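Home Projects People Reports Contact

Filed under: Student Reports / Site Visits

Visit report: the open day at Rimow
Project group Lernen, written up by Štefánia Šindelář
10/29/25

So the group drew straws for who would write this one up and I lost, although I had such a good time that I'd have done it anyway. Our project is about how hard it is for a robot to pick up things that squash, and until this visit the three of us (me, Ľubomír Štefanec and Pirjo Honkanen) had only worked in simulation. Everything in our simulation is a gray ball. I wanted to see fruit!

Getting there took two buses and a walk along a road with no sidewalk. Rimow shares a building with Zelenák, who do sheet metal, and we went in the wrong door first and got a very nice tour of a stairwell. By the time we found reception the welcome talk was half over. Viera Vondráček was giving it, and she waved us into the back row and kept going. What I caught was mostly history: they started with one arm and a borrowed desk, and now the lab runs 24 setups, most of them doing tabletop tasks. She said they record 400 tries of a task before they even look at the results properly. Ľubomír wrote that down and underlined it, because our own data set has 112 and we had been feeling pretty good about it.

After the talk they split everybody into small groups and sent us around the floor. We got Holger Skjelbred, who talks fast and answers the question you asked plus the next two. The first stop was a bin sorting station that was having a bad morning, so we heard a lot about calibration and saw very little sorting. I didn't mind. He explained that when an arm gets bumped, even a little, the numbers for where the table is stop matching the real table, and you have to go back and touch off the corners again. We have a whole section in our report about errors and not one line in it about somebody bumping the table, so that's going in.

The second stop was the one we came for, the berry table. It's a two-arm setup, and the job is to pick up loose berries and get them into a container without bruising them. We stood there so long that the next group caught up with us and Holger had to do his explanation twice (it was better the second time). 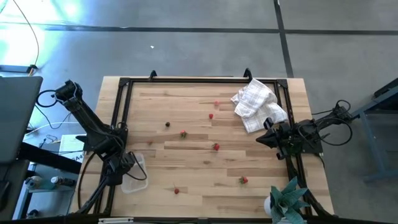 The berry table, with the plastic container over by the left arm and the checked cloth at the back on the right.

What I hadn't thought about at all is how different the fruit is from piece to piece. In our simulation every ball is the same ball. On the real table you've got strawberries with leaves on and a little one that's nearly black, and one strawberry had a thin stem sticking straight up. Pirjo asked whether the stem helps or gets in the way. Holger said both, depending on which way the fingers come in, and that people tend to grab the stem and robots tend to run into it. He also said the wood grain matters for the cameras, which I would never have guessed. A knot or a reddish mark in the wood can look like something worth picking up, and a plain white table would be easier, but they want it hard on purpose.

Then I asked about the cloth. It's part of how they mess up the layout between tries, and so is the plant at the front corner. They move soft or leafy things around so the software can't just memorize what an easy table looks like. Ľubomír wanted to know what happens if the arm goes for the cloth, and the answer was that it has, and they keep those tries too and mark them as failures.

We also got to talk about cables, which sounds boring and took up a good 5 minutes. There are big loops of black cable on both arms. You need enough slack for the joints to turn and not so much that it drags over the fruit. Holger has opinions on cable ties that I'm leaving out of a school report.

Lunch was soup. The afternoon had a talk by a partner company, Zallari, about grippers, and I'll be fair and say I followed the first half. The useful bit for us was on finger shape: a thin pointed finger gets in between berries that sit close together, but it pushes on a smaller patch of skin, so you have to close it more gently. Our simulated gripper has flat pads. Pirjo thinks we can swap them in a week. I think two.

What we're changing after the visit:
- mixed sizes and shapes, with leaves and stems on some of them
- a table texture that isn't plain gray
- a small random shift in the table position, for the bumping problem
- failed tries get saved with a label (we were deleting them, oops)

Viera said we could email her with questions and we've already sent one, about how they decide that a berry counts as bruised. I forgot to ask it on the day. Pirjo's notes from the gripper talk are in the shared folder, and they are much neater than mine.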